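**Journée de démonstration Zarkum** -- rencontre technique annuelle organisée en janvier par l'atelier Plarketti et consacrée à la manipulation d'ustensiles de cuisine au moyen de pinces parallèles tenues à la main. La dernière édition a réuni 622 visiteurs inscrits.

## Déroulement

La visite débute à 9 h par un exposé de Kyu-ri Tak sur la cinématique des pinces à deux doigts. Les démonstrations sur table suivent, sous la conduite de Parviz Mahmoudi. L'opérateur tient la pince, approche l'objet, ferme les doigts puis le dépose à un emplacement libre. Chaque séquence est enregistrée et versée au corpus Vudden, qui compte plus de 3 738 prises.

## Matériel

Les doigts sont des blocs noirs rectangulaires, percés de petits trous de vis. L'ouverture est commandée manuellement. Les objets retenus ont des géométries dissemblables : manches cylindriques, fils métalliques, bords minces, pièces de bois allongées. Les manches cylindriques admettent une prise latérale; les pièces posées à plat imposent une approche par le dessus, plus sensible à l'erreur de hauteur.

## Exploitation des données

Na-rae Cha assure le tri des séquences. Les prises interrompues sont conservées et étiquetées séparément -- usage introduit lors de la deuxième édition. Le logiciel Falcão procède ensuite au découpage en segments de 900 images. 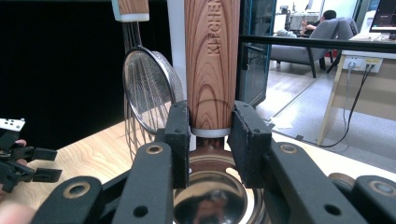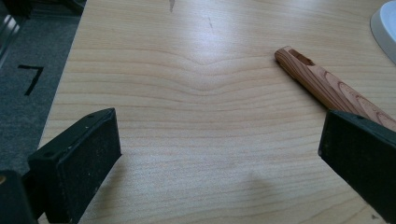
*Prise d'un manche à motif de bois (première vue); doigts ouverts près d'une pièce de bois rainurée (seconde vue).*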